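Flower Delivery › Help & How-To › Getting Started Guide

Section 3: Placing and Scheduling Your First Order

Welcome to the fun part! You have an account, you have somebody in mind, and in a few minutes there will be flowers on the way to them. This section of the Druneo guide walks you from the empty order page to a confirmed delivery, including the gift note, the delivery window and the add-ons (the add-ons are wonderful, do look at them). If you haven't set up your address book yet, go back to Section 2 first. It makes everything below much quicker.

Before you start, have these handy:
- the recipient's full street address, with apartment or suite number
- a phone number for the recipient, or for the front desk if you're sending to an office or hospital
- the date you'd like the flowers to arrive
- a few words for the card

3.1 Choosing an arrangement

1. Sign in and tap Send Flowers. The page opens on the seasonal collection.

2. Pick an occasion from the menu, or choose Just Because, which is our favorite and gets you the designers' loosest, most garden-like work.

3. Tap an arrangement to open its page. You'll see three sizes: Posy, Standard and Grand. The main photo always shows Standard.

4. Check the "What's in it" line under the photo. Anything marked with a leaf may be swapped for a similar stem if the market runs short that morning. Anything without a leaf is promised.

Note: If you need one particular flower and nothing else will do, turn on No Substitutions. We'll write to you before we change a thing. Please leave an extra day when you use this setting.

Caution: Lilies are toxic to cats. Arrangements containing them have a paw symbol beside the name. Use the Pet Friendly filter if you aren't sure who shares the recipient's home.

3.2 Adding the recipient and the date

5. Tap Deliver To and choose a saved address, or enter a new one. Type the apartment number in its own box. Drivers see that box in large print on their screens, and they love you for filling it in.

6. Open the calendar. Days in green are available, days in gray are full or closed.

7. Choose a window. Morning and afternoon cost the same. Evening is offered in the Altammont and Metance delivery areas only (more are coming, and we can't wait).

8. Choose what the driver should do if there's no answer: leave with a neighbor, leave in a shaded spot, or call the recipient. For hospitals the flowers always go to the front desk.

Note: Orders for the next day close at 4 p.m. in the recipient's time zone. You can change an address or a card message up to 24 hours before the start of the window, free of charge. After that, call us and we'll do everything we can. 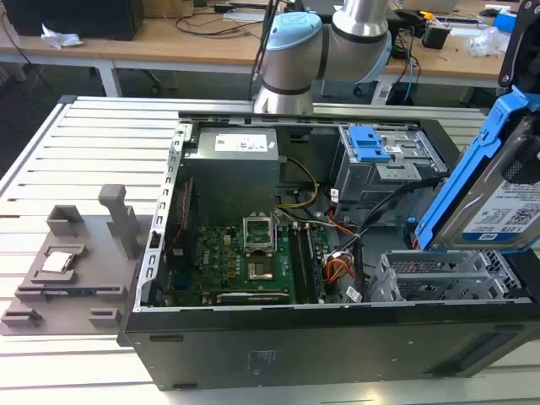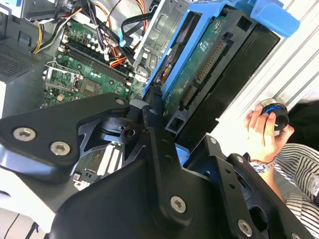
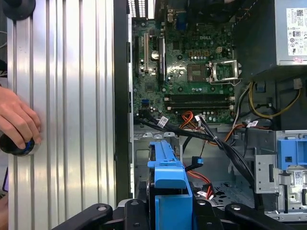
3.3 Writing the card

9. Tap Card and pick a design. The plain cream one is printed on thick cotton stock and looks lovely with everything.

10. Type your message. Line breaks print just as you enter them. Emoji don't print, so spell out your hearts!

11. Add your name at the bottom of the message. Please do check this one twice. The card is the only thing that tells the recipient who sent the flowers, and our drivers can't see the sender's name.

12. Tap Preview and read the whole card once more.

If you're stuck for words, tap Give Me a Start. The openings there were written by our card editor, Tonantzin Serrano, and they're short, warm and very easy to make your own. "I saw these and thought of your kitchen table" has been on more cards than we could ever have guessed.

3.4 Add-ons

13. Scroll down to Something Extra. You can add a vase, chocolates, a candle or a potted herb. Baskets and boxes already come with their own container, so the vase option is hidden for those.

14. For a Chávez vase, choose clear, amber or smoke. The arrangement will be cut to suit the vase and delivered already in water.

Caution: Chocolates are left out of orders to warm regions from July until the weather cools. If you add them by mistake, the checkout page will let you know before you pay.

3.5 Paying and confirming

15. Tap Review. Read the address, date, window and card message together on the one screen.

16. Enter a promo code if you have one. New customers may use FIRST8 for 8 dollars off any Standard or Grand arrangement.

17. Tap Place Order. A confirmation arrives by email with your order number. Keep it, as you'll need it for changes.

18. If you'd like a text when the flowers are handed over, turn on Doorstep Alert. It's such a nice moment to get that text, and you can call while they're still finding scissors.

Note: Your card is charged when the order is placed. Delivery outside the main areas is priced at checkout and always shown before you pay.

3.6 Helping the flowers last

A care leaflet goes with every order, and you're welcome to forward this list too:

- Unwrap the bouquet and trim the stems at an angle.
- Fill a clean vase two-thirds full with cool water and stir in the flower food.
- Remove any leaves that would sit under the water.
- Keep the vase away from heaters, direct sun and the fruit bowl.
- Change the water every other day and trim the stems again when you do.
- Hydrangeas drink through their petals as well as their stems. If a head droops, float it in cool water for an hour and put it back.

For baskets with foam inside, add a cup of water a day at the center and leave the stems where they are.

Next: Section 4, Reminders and Repeat Orders

Guide updated February 2020

Filed under: Ordering, Gift Cards & Notes, Delivery

Comments (4)

marigold2209
Followed this for my mom's birthday and it all went through the first time. Went with the Grand in an amber vase. She sent me four photos before lunch.

Leopoldo Alvarado
Is there a way to send the same arrangement to two addresses in one go? I ended up doing steps 5 to 17 twice. Not a big deal, but my sisters would both like to be surprised on the same day.

Druneo Help Team
Hi Leopoldo! Two addresses in one order isn't possible yet. Open your first order, tap Send Again and you only have to change the address and card. Hope your sisters love them!

peggy in Metance
The tip about floating the hydrangea worked on mine, it perked right up. Evening delivery was right on time too. I do wish the card had room for a longer message.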